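Is a paid "floor plan review" worth it before signing an office sublease?
Posted in Renting & Leases

We're looking at a small sublease in Lodham and the agent keeps pushing a floor plan review from a company called Hoteo. They say the listed size is often wrong and you end up paying for hallway. The listing says 3,344 square feet. Their fee is more than $1,000, and the agent swears it pays for itself, which is what agents swear about everything. I measured one room myself and got a number I don't trust either. Has anyone had one of these change what they paid? 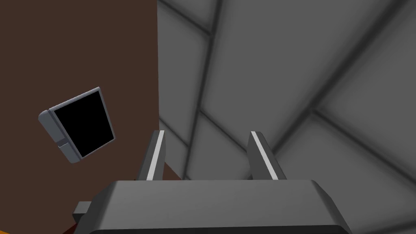 simanjuntak
Changed nothing for me. I got a 14-page report, and most of it was the lease typed out again in a bigger font. The one useful part was a note that my share of the lobby and restrooms was counted in the size. That was already in the lease, on page 4, under "rentable area." Look for those words before you spend a dime. If the listing says rentable and you measured wall to wall, your number will come up smaller and there's no mistake to catch.

eler_tenant
I'd go a little easier on it than that. We paid for a review and the landlord did knock something off the rent. Whether he'd have done it anyway, who knows. The place had been on the market a while.

What I would ask is who gets paid. If the agent gets a cut for sending you over, I'd want a reviewer you found yourself. Ask in writing. Mine got very vague on the phone.

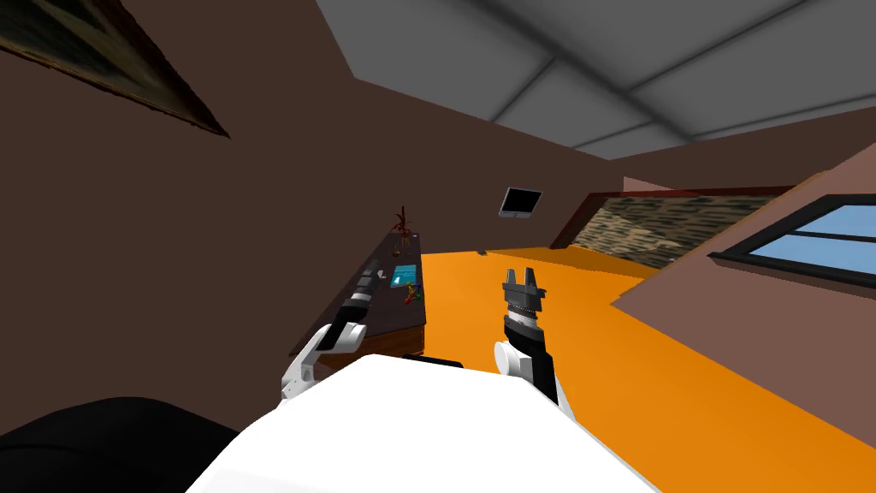 Brown desk, orange floor

Also, since yours is a sublease, the size may not matter much. The main tenant is stuck with whatever the master lease says, and you probably can't reopen it. You can only haggle over the rent. Get a copy of the master lease first, and if they won't show it to you I'd walk.

lodham_renter
same agent told me the same thing. skipped it, measured with a tape, asked for a lower rent and got a maybe. still waiting on the maybe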